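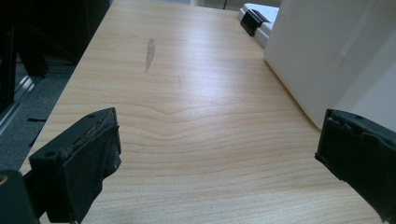 Le plateau de la Tirel, côté fenêtre, avec sa trace grise.

Table Tirel de Clodico : dix-huit mois de vie commune

Note : trois étoiles et demie. J'en aurais mis quatre sans la trace, et deux sans le prix.

Je n'avais pas prévu d'écrire un avis sur une table. Une table, on pose des choses dessus, on s'y cogne la hanche, on la revend à un étudiant. Mais j'ai lu tous les commentaires du site de Clodico avant d'acheter la mienne, tous écrits le lendemain de la livraison par des gens éperdus de bonheur (« magnifique, je n'ai pas encore ouvert le carton »), et il me semble que quelqu'un doit raconter la suite.

La table en question est la Tirel, version claire, décor miel. C'est du stratifié. La fiche produit parle de « surface inspirée du bois », formule que j'ai trouvée assez belle. Moi aussi je suis inspiré par beaucoup de choses que je ne suis pas.

Le montage

La notice annonce 60 minutes à deux. J'étais seul le samedi matin, puis avec mon voisin Valentin Iordache l'après-midi, et je dois à la vérité de dire que le matin avait été plus calme. Les pieds se fixent par des vis à six pans, la clé est fournie, elle est en fromage. Prenez la vôtre. Valentin a monté une traverse à l'envers avec une assurance que j'envie encore, et il a fallu tout redémonter vers 17 heures. La traverse à l'envers se visse parfaitement, je le signale au bureau d'études.

Une fois debout, rien ne bouge. J'ai eu auparavant une Dobre pliante, du genre à trembler quand on beurrait une tartine, et la différence est considérable. On peut s'appuyer sur la Tirel des deux coudes et pousser un soupir, elle encaisse.

Le plateau

Parlons du décor, puisque c'est ce qu'on regarde pendant les repas de famille. De fines lignes serrées, un ton beige doré, et vers le milieu un motif ondulé où plusieurs lignes se plient en pointe, comme un chevron un peu mou. Je l'aime bien, ce chevron. Il donne à la table un air d'avoir été un arbre. Ma sœur y voit un oiseau, son fils une moustache, et la question est revenue à chaque déjeuner jusqu'à Noël.

Le fini n'est ni mat ni brillant. Sous une lumière un peu rasante, il y a une zone qui pâlit et qui luit légèrement, et dans laquelle il devient pénible de lire un journal. Tournez la table, ou fermez le rideau. J'ai fait les deux, dans le mauvais ordre.

À l'usage, la surface supporte très bien le café, le vin, la sauce tomate et les devoirs de mathématiques. Un coup d'éponge et il n'en reste rien. J'y ai même laissé une nuit entière un demi-citron face contre terre, par négligence et non par goût de l'expérience. Aucun dégât. Pour le chaud, je mets un dessous-de-plat, comme tout le monde, et je n'ai donc rien à vous apprendre.

La trace

Venons-en au fait. Il y a, sur la gauche du plateau, une trace grise. Elle est allongée, un peu courbe, plus fine vers le bas, et plus froide de ton que tout ce qui l'entoure. Je ne sais pas ce que c'est. Je ne sais pas davantage quand elle est arrivée. Un matin de février elle était là, avec l'aplomb d'un locataire.

Résidu séché ou usure du stratifié, j'ai défendu les deux thèses. J'ai essayé dessus, dans l'ordre : l'eau savonneuse, le vinaigre blanc, le bicarbonate en pâte, puis la crème Vedex pour surfaces stratifiées, vendue assez cher pour qu'on lise le mode d'emploi. La Vedex sent la pharmacie et fait du beau travail sur les auréoles de verres. Sur la trace, elle a nettoyé tout autour, ce qui la met plutôt en valeur. Je n'ai pas tenté la gomme magique, qu'on m'a déconseillée parce qu'elle ternit le fini. Il y a aussi, un peu plus bas à droite, un petit point plus sombre que je n'aurais jamais remarqué si je n'avais pas passé mes soirées le nez sur la trace.

Le service après-vente

J'ai écrit à Clodico. Un certain Costel Preda m'a répondu en 6 jours, très poliment, pour me demander si la trace était « d'origine ou d'usage ». J'ai répondu que c'était précisément ce que j'espérais apprendre de lui. Il m'a proposé un plateau de remplacement à prix réduit, frais de port non compris, et les frais de port d'un plateau de table valent presque une table. Nous en sommes restés là, en bons termes.

Pour qui ?

Si vous cherchez une table claire et solide, facile à laver, qui ne réclame ni huile ni cire ni considération, la Tirel fait très bien l'affaire. Si vous êtes du genre à voir une marque depuis la pièce voisine, prenez le décor foncé, ou une nappe. J'ai fini par acheter une nappe. Elle glisse.

Les plus : stabilité, entretien, le chevron.
Les moins : la clé fournie, les reflets, les frais de port, la trace (origine indéterminée).

Mise à jour : on me demande en commentaire si les rallonges valent le coup. Je ne les ai pas. Valentin les a prises pour la sienne, il en est content, mais c'est un homme content en général.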